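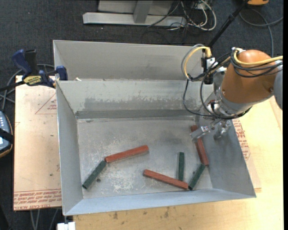
Photo: Mirta Escobar / Fikwood

Progress report to the Asfaw fund
2020-02-07

Dear Birgit,

It has been a good, busy stretch for the counting sticks, and I'm happy to say that your grant is going a long way! As you may remember, each set has long sticks in reddish brown and shorter ones in dark green, so that children can feel the difference in length as well as see it.

We have now painted 1,813 sticks toward our goal of 3,000. The green was slow going at first (it wanted a second coat, and Hiwot was very patient with it), but the red covers nicely and we have stopped fussing over it. Finished sticks go into the big gray metal bins for sorting. The bins are scuffed and scratched from years of hard use, and I see no need to spend your money on new ones.

The Flimham school has had 55 sets since October, and Desta Negash writes that the younger classes build fences and letters with them when they're supposed to be adding, which pleased all of us here very much.

We have spent a little more on paint than planned and a little less on sanding paper, so the total holds. Still to do are the remaining sticks, the cloth bags, and the 2 teacher sheets that Tsegereda is drawing up. I will send you the first bag as soon as it is sewn.

With warm thanks,
Mirta Escobar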